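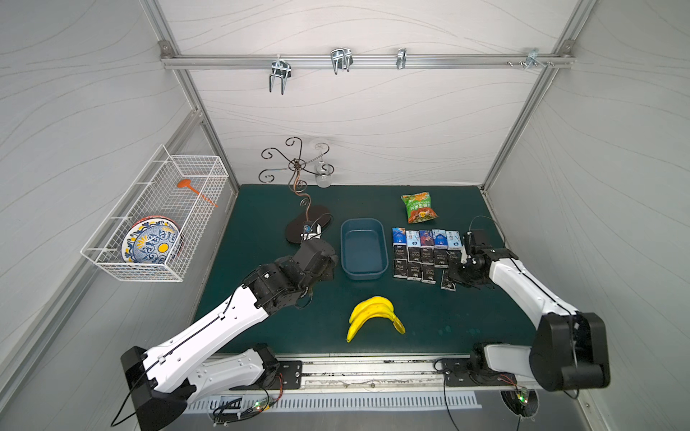 Bananas, drinks, plates and one upside-down glass. Where would you put it all?

Why does everything have a place?

I used to think tidying a kitchen meant shoving things behind the nearest door and leaning on it until it clicked. (Please don't try that with eggs!) Then I started looking at how different things are kept, and I got properly hooked, because nearly every object in a kitchen has a shape that gives you a clue about where it wants to live.

Let's start with plates. You can pile them flat, and lots of people do, but then the one you want is always at the bottom. The plate with the blue and white flowers and the one with the orangey-red rim are both standing on their edges in a wire basket on the wall. Stand plates up like that and you can slide one out without lifting the rest. Wire is clever stuff for a basket, too. If you put a plate away a tiny bit damp, air can get in through all the gaps and dry it off.

There's a ladle resting across the same basket. Ladles are awkward! They have a big round head and a long thin handle, so they never lie neatly next to anything, and in a drawer they jam. You know that horrible moment when the drawer opens as far as your finger and then stops? I blame the ladle every time. I like mine on a hook.

Hooks are my favourite bit of any kitchen. They use up wall, and most walls aren't doing very much. Mugs can go on hooks, and so can sieves, tea towels and oven gloves. If you have a rail with a few hooks on it, try hanging the longest thing at one end so it doesn't bump into its neighbours.

Now for the wine glass. It has a wide bowl, a skinny stem and a flat foot. When it hangs by its foot, with the bowl facing the ground, dust can't settle inside it. Any drips run down and fall off the rim as well. The curly metal stand it hangs from looks a bit like something from a fairy tale castle, and I want one. Glasses with stems break very easily, so leave those for a grown-up to move.

Bananas next, and here's some real science. A ripening banana gives off a gas called ethylene (say it "eth-ill-een"). You can't see it, but other fruit can sort of "notice" it, and it makes lots of them ripen faster. So if you have a rock-hard avocado, put it beside the bananas. If your pears are already squashy, keep them well away! Bananas also bruise where they press on something hard, so lay the bunch down with its curve arching upwards, like a little bridge, or hang it up.

Drink cartons are the easy ones. They have flat sides, so they stand shoulder to shoulder without any wasted space, and so do small box-shaped packs. Try the same thing with oranges and you'll get gaps everywhere, and probably an orange on the floor.

And trays? A tray is a way of moving lots of things in one go. A blue one with rounded corners is nice to carry, and the rim helps stop things sliding off. Put heavy things in the middle and hold it with both hands.

Have a go yourself

Ask a grown-up for one kitchen shelf you're allowed to empty. Put everything from it on the table and sort it by shape: flat things, boxy things, round things and awkward things. Then put it all back so that you can reach anything without moving something else first. I gave myself 20 minutes for mine and needed nearly double, mostly thanks to a gravy boat.

If you end up with something that won't fit anywhere, draw it and design a hook, a stand or a basket just for that one thing.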